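How to Restock a Paper Cup Dispenser Without Crushing Half the Sleeve

By Lemlem Asfaw

I have read a lot of advice about running a coffee table for a group, and most of it is written by people trying to sell you a dispenser. So let me start with my doubts. You may not need one. If you put out coffee for a handful of people, a stack of cups standing on the counter does the job, and you can stop reading and keep your money.

Where a dispenser starts to make sense is when many hands reach for the same stack. At the Somville reading room we went through a case of 1000 cups faster than anyone liked, and a good share of those were never drunk from. They came out two and three at a time, got pulled apart with thumbs inside the rim, and ended up in the trash. A dispenser cut that down. It did not end it, whatever the box promised.

What you need

A countertop dispenser that fits your cups
Fresh sleeves of cups, all one size
A damp cloth and a dry one
Clean hands, or food-safe gloves if your building asks for them

Check the fit before you buy anything

"Fits most cups" means very little. Take one cup to the store, or measure it at home. Measure across the rim, and measure the height too if the dispenser has to stand under a shelf. Two cups sold as the same size can have different rims. I bought a Hellum unit on the strength of the label and the cups rattled around in it like pencils in a jar. The Tufa cups I switched to were better, though they cost more, and I'm still not sure they were better by enough.

While you're at it, leave yourself room overhead. A full stack stands taller than you think, and you need space above it to lower new cups in.

Step 1. Empty it first

Everyone wants to drop the new cups on top of the old ones. Don't. The cups at the bottom stay there for weeks that way, if your dispenser is the kind you take from at the top. Lift out what's left, set it aside still nested, and plan to put it back where it will be used first.

Step 2. Wipe and dry

Go over the holder inside and out with the damp cloth, then the dry one. Dry it properly. Paper cups soak up whatever moisture is left, and a soft rim on one cup will grab the cup next to it. You'll see people recommend vinegar sprays for this. Mine smelled like a salad until July, and plain water with a drop of dish soap had cleaned it just as well.

Step 3. Open the sleeve at one end

Cut the plastic at the base end and leave the rest of the sleeve on. Now you can carry the cups by the plastic and keep your fingers off the part people drink from. Slide the sleeve off as the cups go in. If you tear it open down the side, as I did for years, you will be holding a long wobbly snake of cups with nowhere to set it down.

Step 4. Load in short lengths

Skip the full sleeve in one go. Split it and load one length at a time, keeping it straight. Let the cups settle under their own weight. Pushing down on the stack is what jams them together, and once they're jammed the dispenser is no use to anyone.

Stop before the holder is crammed. The 132-cup capacity printed on my carton could only be reached by leaning on it.

Step 5. Test a few

Take cups out one by one, the way a guest would. Hold the cup low on the side or by the base and pull straight. If it sticks, give it a small turn. If two come out together, the stack is packed too tight, or the cups got damp somewhere along the line. I test 7 in a row before I walk away. That number has no science behind it.

Which way up?

This gets argued over more than it deserves. Rims down keeps dust out of the cup and gives people the base to grab. Rims up is easier to pull from in some upright holders — and harder to keep clean, with every passing hand going for the rim. Follow the way your dispenser was made. If it works either way, I'd go rims down.

When one stack or two?

Twin holders are handy if they're close together and hold the same cup. One stack runs low, people use the other, and you refill when you get to it. Two different sizes side by side sounds clever, but at our table everyone took the big ones and filled them halfway.

Things I wouldn't bother with

Stick-on labels that say "Please take one." Cup dividers. The Fluvley loading tube, which is a tube. A dry cloth and a little patience will do more for a sticking stack than any of them, and if a sleeve arrived crushed, send it back. Bent rims don't straighten out. 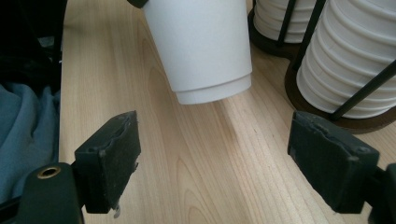 White paper cup held base down over a wooden surface, with two more stacks in the dark dispenser.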